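Chapter 4
Judging a Two-Arm Bench Kit

What this chapter covers
How a kit is quoted and what the quote leaves out
Rigid items and open containers
Soft packaging
Running a trial at the supplier's bench
Service terms

In Chapter 3 we looked at single arms sold without a task in mind. The buyer picks the gripper, builds the table, and writes the program. Many small firms don't have the staff for that. They buy a kit instead, and a kit is harder to judge than an arm, because more of it has already been decided for you.

The kit used throughout this chapter is the Toter, a two-arm bench cell offered by Garwood for sorting and packing light goods. We chose it because it is ordinary. It has two arms on one rail, a two-finger gripper on each, cameras at the wrists and a fixed camera looking over the table. The buyer gets the frame, the wall panels, the work surface, and a service plan that runs for 14 months. Other kits differ in price and finish, but the questions you need to ask are much the same.

Our running case is Plonthorpe, a produce packer that wanted to move vegetables and fruit between baskets, bowls, and bags. The company sent its line engineer, Dexter Tan, to try the Toter before signing. His trial notes are quoted in several places below, and the form he used is printed at the end of the chapter.

4.1 Start with the goods

A common mistake is to start with the arm. Reach, payload, and repeat accuracy are printed on the first page of every brochure, so they get compared first. For light goods they seldom decide anything. A bell pepper weighs far less than the limit of any arm in this class. What decides the matter is whether the fingers can get to the item and close on it without hitting something else.

Tan began by listing the goods and the containers they come in. He then crossed out every item that his own packers handled less than once a shift. The list went from 40 lines to 14, and he built the trial from those.

Containers matter as much as contents. A basket with stiff walls keeps its shape when a finger touches it, but the walls also limit how far the fingers can open. An item lying against the side leaves room for a finger on one side only. The program must then either push the item away from the wall or come in from another angle.

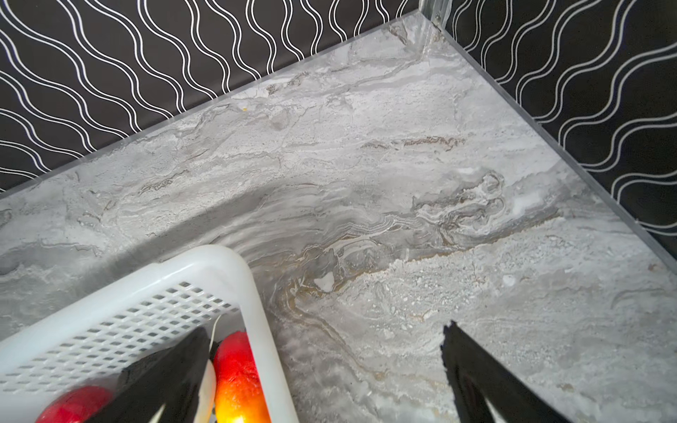

The time this takes is rarely in the quote. Garwood's sheet gave a cycle time for an item standing alone on an open surface. Tan asked for the same figure with two items in a basket, touching. He was told it could be measured on the day, and he wrote that answer down as "not stated." We suggest you do the same. A figure that has to be measured on the day is one the supplier hasn't promised.

4.2 Soft packaging

Bags are the hardest containers in this chapter. A clear bag folds, shines under the lamps, and moves when it is touched. A camera may pick up the plastic when you want it to pick up the vegetable, and a gripper may close on both.

Two arms help here. One can hold the bag while the other works in or around it. That is the main reason to pay for a second arm, and it should be tested directly. Ask to have the same task run with one arm parked. If the result is no worse, a single-arm kit may serve you just as well.
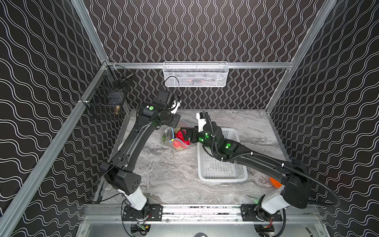

Figure 4.1 Working with a bag of produce. The right arm's gripper has hold of the red bell pepper inside the bag.

Tan split the bag work into four steps and scored each one alone: find the bag, open it, reach the item, and take the item out. A single pass or fail for the whole job would have told him very little. With separate scores he could see that finding the bag gave no trouble at Plonthorpe's light levels, and that most of the lost time was in the opening step.

Jérémie Lecomte, who ran the trial for Garwood, made a useful point about zippers. A bag with a colored track gives the camera a line to follow. A bag with a plain track doesn't, and the program needs more time to find the edge. Plonthorpe was using both kinds. Changing the order for bags cost the company less than the extra software would have.

When you watch an opening step, look at where each finger meets the plastic. A grip at the corner of the mouth holds it open over a wider area. A grip in the middle of one side tends to fold it. Check also what else is in the bag. Half a cabbage stays where it is put, while a loose leaf can follow the finger out.

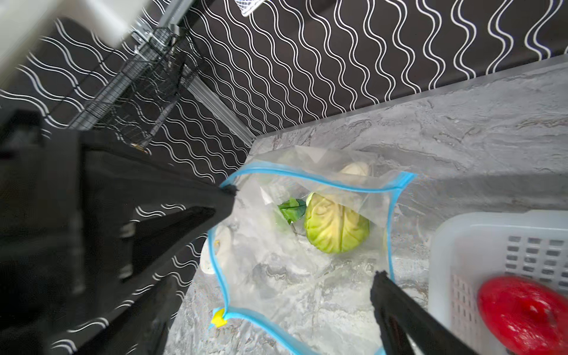 4.3 The trial form

The form has one row for each attempt and 30 rows to a sheet. Fill it in yourself. If the supplier's operator touches the bag, the basket, or the controls between the start and the end of an attempt, mark that row "assisted" and keep it apart from the rest. Don't throw it out. Assisted rows show you what your own staff will be doing after the kit is installed.

Before you read the worked example, write down three items from your own workplace and the container each one arrives in. You will use them in Exercise 4.1.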